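The Plotstead Everyday Work Shirt

We get a lot of letters asking why we only make one shirt, and the short answer is that it took us so long to get this one right that we rather lost the taste for making another! The Plotstead is a plain cotton shirt with a soft collar, two chest pockets and sleeves that stay rolled when you roll them, and it is cut and sewn from start to finish in our workroom in Draltambridge.

Lihua Meng draws the patterns and Naima Chraibi runs the sewing floor, where there are 14 people at the machines. Everybody is paid by the hour and never by the piece (Naima did piecework in her first job and won't hear of it), so if a collar needs unpicking, it gets unpicked and the day's wages stay the same.

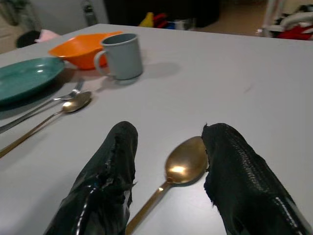

The cloth comes from Akl, a small family mill we have bought from for 16 years. We visit every April, and Fouad Ashour, who looks after the looms, walks us through the wages book as well as the dye house. He grumbles about it a little, but he always has it ready on the desk when we come in.

All of this does make for a dearer shirt than the ones on the main street, we know that, and we'd much prefer you bought one and wore it for years than bought four in a hurry. Send it back when the cuffs go and we will turn them for you, free, for as long as you own it.

Details
Fabric: 100% cotton, washed once before cutting
Colors: oat, slate, brick, dark green
Buttons: corozo, with 4 spares sewn inside the hem
Care: warm wash, line dry, iron while damp
Made in this batch: 346 shirts

Sizes run a touch generous, so if you fall between two, take the smaller. Doaa Ghoneim answers the sizing mail and is happy to measure a shirt for you if you're still unsure.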